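工业机器人安全与故障分析 课程讲义
第8讲 夹持状态误判引发的故障:Prumgate分拣单元案例

一、本讲目的

本讲以Prumgate分拣单元发生的一起夹持状态误判故障为例,说明末端执行器状态信号的来源、失效形式及其安全后果。学习者应在课前复习第5讲关于二指夹爪结构与行程标定的内容,并能够区分“指令状态”“反馈状态”与“实际状态”三个概念。

本案例材料由Şükran Akgül整理,故障复现实验由Seung-woo Min负责。文中所称“单元”,均指由一台六轴机械臂、一只电动二指夹爪、腕部相机及上位控制程序组成的整体。

二、故障经过

该单元承担小件物料由料盘至检测台的转运工作。十月的一次连续运行中,控制程序在第37个循环报告“夹持成功”,机械臂随即按既定轨迹移动至检测台上方,并执行放置动作。检测台未检出物料,程序将其记为“检测超时”,自动重试2次后继续运行。操作人员依据超时报警检查了检测台传感器,未发现异常,遂复位报警并恢复运行。

随后,程序再次报告夹持成功。实际上物料仍留在料盘内,且因指尖推挤而偏离定位槽。机械臂下降时,夹爪与偏位物料发生碰撞,触发关节力矩保护,单元停机。碰撞造成料盘定位销弯曲,无人员受伤。

值得注意的是,首次报警指向检测台,而真正的故障位于夹爪一侧。报警位置与故障位置不一致,是本案例排查时间延长的主要原因。

三、状态信号的构成

夹持成功的判定原由两项条件组成:其一,闭合指令已发出且电机停止转动;其二,电机电流高于设定阈值。程序未读取指间开度。在正常情况下,手指夹住物料后受阻停转,电流上升,两项条件同时成立。但当手指走完全部行程并接近机械限位时,电机同样会停转,电流同样会上升。

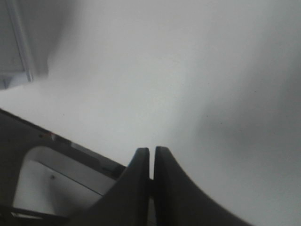
空夹与实夹的区分,应以指间开度为首要依据。电流信号反映的是阻力的大小,并不说明阻力来自物料还是来自限位。腕部相机可以提供独立的核对手段:两指接近合拢,指尖之间仅余一道极窄的竖向缝隙,指间没有物体,这种情形即应判为空夹,无论电流读数如何。同时应当注意,手指为深灰色,所对背景若为大面积浅色平面,则手指轮廓较易提取;若背景较暗,则图像判定的可靠性须另行验证,不得直接沿用浅色背景下的参数。

四、原因分析

直接原因:电流阈值设定过低。复现实验中,阈值设为额定电流的65%时,空夹与实夹均可满足判定条件,程序无法区分二者。

间接原因之一:夹爪更换手指后未重新标定零点。新手指的闭合位置与原手指存在差异,手指在程序预期的终点之前即已受阻。维护记录中有更换手指的条目,但没有标定条目。

间接原因之二:放置失败后的重试逻辑不要求回查夹爪状态。程序将“未检出物料”一律视为检测环节的问题,重试时仅重复检测动作。

间接原因之三:报警文本仅写明“检测超时”,未附夹爪开度及电流数值,操作人员缺乏判断依据。

五、整改措施

(一)夹持判定增加开度条件。开度低于物料最小尺寸下限时,一律判为空夹,机械臂不得进入转运轨迹。

(二)更换手指后必须执行零点标定。标定未完成时,控制程序锁定自动模式,仅允许手动低速运行。

(三)转运前后各核对一次夹爪状态。两次结果不一致的,按物料掉落处理,单元停止并等待人工确认。

(四)报警信息须同时显示开度、电流及当前循环号。

(五)人员进入单元排查前,应切断驱动动力并挂牌上锁。手指处于闭合位置并不等于夹爪已失去动力;恢复供电或复位报警时,夹爪可能立即张开或再次闭合,存在夹伤危险。严禁以手指或工具伸入指间试探夹持力。

六、课堂练习安排

练习在Eltdale实训室进行,使用与案例同型的二指夹爪。各组先在手动低速模式下记录空夹与实夹两种工况的开度和电流曲线,再据此提出判定条件,并说明条件失效时单元应进入何种状态。未经指导教师许可,不得切换至自动模式。

练习报告应包括:原始曲线、阈值选取依据、误判情形的列举,以及对本讲第四节中任一间接原因的补充意见。报告于下一讲开始前提交。

七、阅读材料

Dillness单元维护手册,末端执行器标定一章;Olatunji实训室故障记录汇编,力矩保护停机部分。两份材料均可在课程资料室借阅。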